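About Venolstead Cold Storage

Venolstead Cold Storage operates controlled-atmosphere and refrigerated rooms for apple and pear growers. The company does not own orchards and does not buy or sell fruit. Growers and packers keep title to their crop from the time it enters the receiving dock to the time it leaves, and Venolstead charges for space, atmosphere control and handling.

The company works from two sites. Venolstead, the original building, holds the receiving dock, the fruit laboratory and the older refrigerated rooms. Skultden, the larger site, holds the controlled-atmosphere rooms and the bin yard. Both sites run on ammonia refrigeration with a secondary glycol loop, so no ammonia line passes through a room where fruit is stored.

What we store

Most of the volume is apples in field bins. Pears are accepted at the Skultden site only, in rooms assigned to pears for the season. We do not store onions, potatoes, cut flowers or nursery stock in any room. Organic and conventional lots are kept in separate rooms with separate bin records, and organic rooms are cleaned and inspected before they are loaded.

The standard room holds 600 bins. A smaller room of 400 bins is available for growers who want a single variety or a single block held alone. Rooms are not shared between growers unless both have agreed to this in writing, since opening a sealed room for one lot ends the storage period for everything in it.

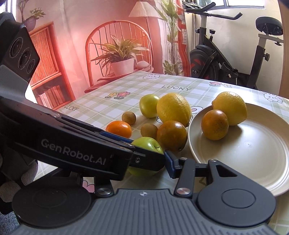 Maturity at harvest has more effect on storage life than any setting we can make after the door is closed. Every lot is sampled at receiving for firmness, soluble solids and starch. Starch is read by cutting the fruit across the core, applying iodine solution and comparing the stain with a printed chart for the variety. Skin color is recorded but is not used alone to set a room program. A green apple like the one held between the jaws of the gripper may be a green variety at full maturity or a red variety picked early, and the two should not be stored on the same schedule. The grower receives the readings before the room assignment is made and may ask for a second sample from the same bins.

Pressure damage is checked at the same time. Bruises from picking and hauling are often not visible on the dock, so a portion of each sample is held at room temperature and peeled later. These results are reported separately from the maturity readings.

How rooms are managed

Fruit is cooled before the atmosphere is changed. Oxygen is then pulled down with nitrogen, and carbon dioxide is controlled with lime or with carbon scrubbers, depending on the room. Set points are agreed by variety and are written on the storage order. Oxygen, carbon dioxide and temperature are logged continuously by the Fendar system, which was installed when the Skultden rooms were rebuilt. Fendar sends an alarm to the operator on shift if any reading leaves its band. The same readings are checked by hand with a portable analyzer, and both records are kept with the lot.

Door seals and pressure relief valves are tested before loading. A room that fails the pressure test is not filled until it has been repaired and tested again. Entry to a sealed room is prohibited. After a room is opened, it is ventilated and tested, and no one enters until the oxygen reading has been signed off.

Growers can look up the current readings for their own rooms through the account page. Weekly summaries are sent by e-mail to the address on the storage order.

Receiving and release

The receiving dock is open daily through harvest. Loads should arrive with a bin ticket showing grower, block, variety and pick date. Bins without tickets are set aside in the yard and are not cooled until they have been identified.

Release of a sealed room requires 4 working days' notice. Refrigerated rooms without a controlled atmosphere require 3. From December until the last room is emptied, releases are scheduled in the order in which notices are received. Fruit is sampled again at release, and the readings are placed beside the receiving values on one sheet for the packer.

Transport between the two sites and to local packing houses is provided by Magyar Haulage under a separate rate schedule. Growers may use their own carrier if the trucks are fitted for field bins. Reefer units must be running and at temperature when they back up to the dock.

Rates and contracts

Storage is contracted by the room or by the bin. Room contracts cover one season and include atmosphere control, sampling at receiving and release, and access to the Fendar records. Bin contracts apply to refrigerated rooms only. Additional lab work, repeat sampling and bin washing are billed separately. The current rate sheet is available from the Venolstead office on request.

Page last revised 2025-04-08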